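Ticket: Zandoda for Android – no sound on incoming calls after update
Status: Resolved
Opened by: Karine Simard
Product: Zandoda (dialer and call log)
Handled by: Brarndale support desk

Original report
After the January update my phone stopped ringing for calls that come in through Zandoda. The screen lights up, the call shows in the log, but there is no ringtone and no vibration. Outgoing calls are fine. Text alerts are fine. The call log also takes 15 seconds or so to open. I have 1,088 contacts, in case that matters.

Reply from support
Please check Settings, Notifications, Incoming calls. The channel should be set to Alert, with a sound selected. Then clear the app cache and restart the phone. Do not clear app data yet, as that removes blocked numbers.
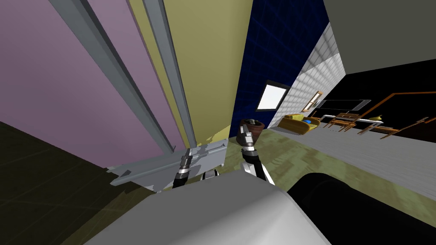 Attachment 1: two grippers, gray panel at left

Update from Karine Simard, 9:40 a.m.
The channel was set to Silent. I changed it to Alert and it went back to Silent after the restart. Tried it twice. Cache cleared, log still slow. I also have the Dinano battery saver installed, if that makes a difference.

Reply from support
It does. Dinano resets notification channels at startup for any app on its restricted list. Open Dinano, go to Restricted apps and take Zandoda off the list. Set the channel to Alert again and restart.

For the slow log, go to History and lower the limit from 2,000 entries to 500. Older entries are kept in the backup file.

Update from Karine Simard, 2:15 p.m.
Zandoda was on the list. Removed it, restarted, and the setting stayed. Made 20 test calls from the office line and all of them rang. The log opens right away now – I left the limit at 500.

Closed by support
Cause: notification channel reset by another app. Linked to the open Lindholm sync ticket for the history limit.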